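Ticket 683
Subject: Dull patches in white topcoat, starboard side only
Opened by: Palesa Botha, Biselton paint shed
Handled by: Palesa Du Plessis, Birkmont technical support
Product: Birkmont two-part topcoat, white, spray grade, over Filali epoxy primer
Status: Closed

Palesa Botha, first message

Good morning. I write about a motor yacht which we have in our shed since the beginning of December. We sprayed the last coat of the topcoat on both sides of the hull on the same afternoon, with the same two painters and the same guns. The next morning the port side was very good, with a deep gloss. The starboard side has dull patches, like somebody breathed on a mirror and it stayed. They are between the waterline and the rubbing strake, mostly towards the stern. Nearer to the bow the gloss becomes normal again.

The batch number of the base is 259. The hardener is also from your delivery of the same week. The primer was sanded and wiped two times before the first coat. We used the slow thinner, because the data sheet says it is allowed for large surfaces.

I tried to polish one small place by hand. The gloss came back for a part, but not as on port. The owner will visit the yard soon and I would like to know if we must sand and spray again.

Palesa Du Plessis

Hello Palesa, thank you for the clear report (and nice to meet somebody with the same name). I have some questions before I can say anything useful.

What was the temperature of the hull, not of the air, when you finished spraying? Which heaters were running in the night? What is the total dry film thickness on the dull places and on the good side? Was the starboard side sprayed first or last?

Please do not polish more for now. If we need to sand it, polish residue will only make extra cleaning.

Palesa Botha

I answer in the same order.

Air was 18 degrees when we finished. The hull temperature I have only from the morning, at 7, and on starboard near the stern it was 10 degrees. On port it was 16. I did not know the difference was so big before I measured it for you.

The heater on the starboard side was switched off in the night. It has a timer and the timer was set for the old working hours, so it stopped at 18.30. The heater on port has no timer. I am sorry, I should have checked this before I opened the ticket.

Film thickness I measured with our Inent gauge. On the dull places it reads 315 microns for the full system with primer. On port the readings are nearly the same. We sprayed port first and starboard last, and the last gun was cleaned at 17.45.

Palesa Du Plessis

This helps very much. The thickness is inside the range for this system, so I put that to one side. I have also looked at the kept sample of batch 259. We sprayed a panel with it and with the slow thinner, at 20 degrees, and it has full gloss the next day.

My opinion is that moisture settled on the starboard side while the paint was still open. The slow thinner keeps the surface open longer, the side was painted last, and after 18.30 it was cooling with no heater. Do you have the humidity record for the night? And does the big door stand near the stern on starboard?

Palesa Botha

Yes, the big door is exactly there. It closes badly at the bottom and one can feel the air with the hand. The humidity recorder hangs in the middle of the shed, and at midnight it shows 84 per cent. Close to the door it was perhaps higher, but I have no record from that place.

So I understand the paint itself is good. Is it safe to leave it and only polish, or is the film weak?

Palesa Du Plessis

Please make two small tests when the paint has had seven days at normal temperature.

1. Rub a dull place with a white cloth wet with the standard thinner, 50 double rubs. Look for softening or colour on the cloth.
2. Wet sand a place as big as a hand with P1500, then P2000, then machine polish. Compare it with port in daylight, outside the shed if the hull can be moved.

If the first test is clean, the film is cured and the problem is only at the surface. If the second test gives the same gloss as port, you may polish the rest. If one of the two fails, I recommend to sand with P400 and spray one more coat on the whole side up to the strake. I do not recommend a local repair on white at this size, the edge will show.

Palesa Botha

Both tests are done. The cloth stayed clean. The polished place is better but in daylight there is still a little cloud when I look along the hull from the stern. My colleague says he does not see it. I see it, and I think the owner will see it too, so we will spray the starboard side again.

Before this we changed the timer, put a rubber strip under the door and hung a second recorder on the starboard side. We will use the medium thinner and begin in the morning at 8, starboard only.

Palesa Du Plessis

I agree with your decision. Please keep both heaters on for the full night, and keep the hull at least three degrees above the dew point until the next morning. Send me the readings when you have them and I will add them to the ticket.

Palesa Botha
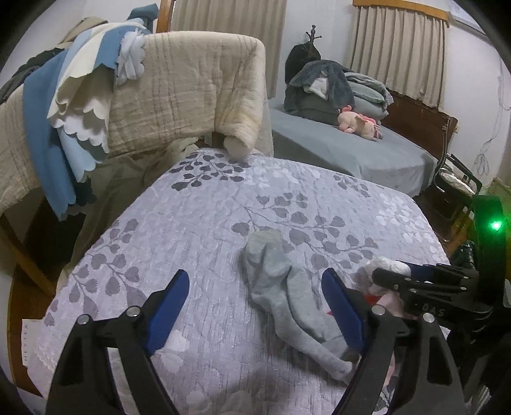 The new coat was sprayed as planned and I looked at it at 7 the next morning. The gloss is even from bow to stern. The lowest hull temperature near the door was 17 degrees, and the second recorder never went over 61 per cent. We will wait the seven days before the fenders touch the side. You can close the ticket, and please send me the new data sheet for the medium thinner, ours is the old edition.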